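Two hours at the Tilham open day in Ukville

I only meant to stay for a coffee, but the people at Tilham had the grippers out and I ended up staying two hours! These are the hand-held ones you wear out at the end of your arms, so you do the job yourself and the robot learns from it later. I went mostly to see how they keep the things running (I fix sewing machines, so I'm nosy about worn parts).

Jagadeesh Poojary walked me through the morning setup. He wipes both fingers, checks the pads for nicks, then opens and closes each gripper 23 times while he watches the readings on a laptop. If one side drifts he loosens two screws, slides the finger back and does it all over again. The marker cubes get a wipe too - a thumbprint can throw off the tracking, he said, and he's very stern about hand cream. Spare pads live in a tin with the date of the last change on the lid. Pair number 5 is the troublemaker and had been apart twice in October already.

The screws are tiny, by the way. I dropped one and we were all on our knees for a while.
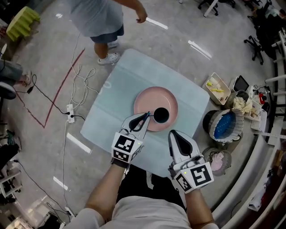 The grippers at Tilham, Ukville

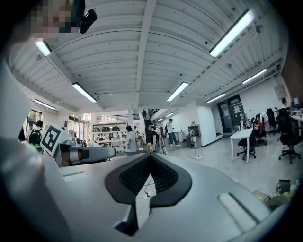 Yanti Menon wrote back after reading my draft: the pads should be changed by wear, never by date, and the tin lid is only there so they remember to look.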